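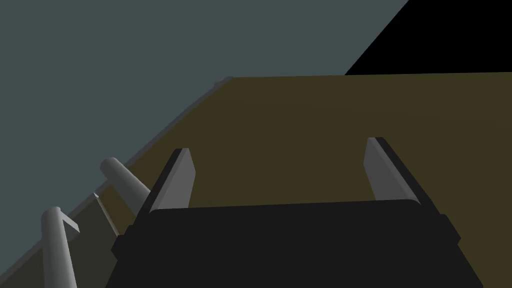
April

Woke at twenty to six with the window open and the rain coming in on the sill. Mopped it up with yesterday's vest. Could not get back to sleep so I did the accounts for the allotment shed, and then had toast.

The hearing in my left ear is still poor. The drops have done nothing I can notice. Rang the surgery at eight and was eleventh in the queue, then seventh, then the line dropped. Rang again and got through straight away, and was given a nurse for next week. She will look in it and decide whether it wants suction.

Went down to the Dralstead bus at half past nine. The fare is up again. The driver was the one with the beard who waits for people, and he waited for two schoolboys who ought to have been in school. Got off by the old bank and walked up to Mathias for the boots. They had resoled both but only put a new heel on the right. I pointed this out. The man turned them over several times and said the left had more wear in it. I said I would be walking on both. He is going to do the left for nothing but I have to go back for them, so that was the morning's errand not done, and I walked round the rest of the day in the brown shoes, which let in at the toe.

Had a coffee at the Manavano. They have moved the tables so that you sit with your back to the door, and there is a draught on the neck. Nabila came in at eleven as arranged and had the lentil soup, early as it was, because she had been up since four with the bread. We talked about the walk. She is still keen on doing the whole of the Wunance valley in May, from the reservoir down to the chapel, and staying over at the halfway point. I said I would do it if the ankle holds. She had brought the map, a newer one than mine, and on hers the path by the quarry is shown going over the top where mine has it along the river. We could not tell whether the river path has gone or has only been left off. Prys Penry would know. She said to ring him and I said I would.

She also told me her brother is selling the flat. It has been on since the autumn and there have been three people round, one of whom measured everything and was never heard from again. She does not seem upset about it. She will have to find somewhere for the piano.

Paid for both of us, as she did last time.

Library after that. Returned the book on hedges late and they have stopped doing fines, so there was nothing to pay. Took out a history of the canal, 549 pages with small print and a good many tables, and a detective story in case the canal is heavy going. Looked for the one Prys mentioned at Christmas about the lighthouse keepers and they have it at another branch. Put a request in.

Bus home at ten past one. Lunch was the rest of the leek pie, cold, with a tomato. It was better hot.

Rang Prys at two. He was in the garden and took a long time to come to the phone. He says the river path is there but the footbridge below the quarry was taken out after the floods, and the council has put a sign up at the top end and nothing at the bottom, so people walk up from the chapel and have to turn round. Going over the top adds the best part of a mile, and there is a stile he does not like. He did it himself in February with a stick. He thinks we should go in the other direction, uphill, and get the climb done on the second day when the bags are lighter. I do not think the bags will be lighter, but I wrote it down to tell Nabila.

He asked after the ear. I had to ask him to say it again.

He has his potatoes in already. I have not got mine in. He says it is too early and that he has done it anyway, and he has fleece over them. Mine are still chitting in egg boxes on the spare bed and the shoots are longer than they should be.

It had dried up by three so I went over to the allotment for an hour and a half. The ground was too wet to dig. Cleared the dead stuff off the raspberries, tied in the new canes and pulled a bucket of bindweed root from along the fence. The string in the shed had been got at by mice, so I used the green wire. Somebody has left a roll of carpet against the gate of the end plot. It was soaked through and I could not shift it.

The rhubarb is ready, or near enough. Picked five sticks and left the rest to come on. Gave two to the woman with the spaniel, who had never cooked it and asked whether you peel it. Told her no, and plenty of sugar, and not the leaves.

Feet wet when I got in. Put the shoes by the boiler with newspaper in them and had a bath. The hot water ran out sooner than it should have. I will look at the timer tomorrow, as I think it went back to winter hours when the power was off.

Letter from the water board, a new direct debit, up by almost 40 pence a month — hardly worth the stamp. Filed it. Also a seed catalogue for the people who lived here before.

Stewed the rhubarb and had it with custard. Too much sugar.

Read the first chapter of the canal book. It is mostly about Acts of Parliament and who was related to whom. There was a decent passage on how they puddled the clay, driving cattle up and down the bed to tread it in. Nabila would like that, so I have put a bus ticket in the page.

Drops in at half past nine, lay on my side for the ten minutes with a towel down. Wind getting up again. Shut the window this time.

To do: potatoes, boots, timer, ring Nabila about the footbridge, find out whether the place halfway does an evening meal or whether we carry it.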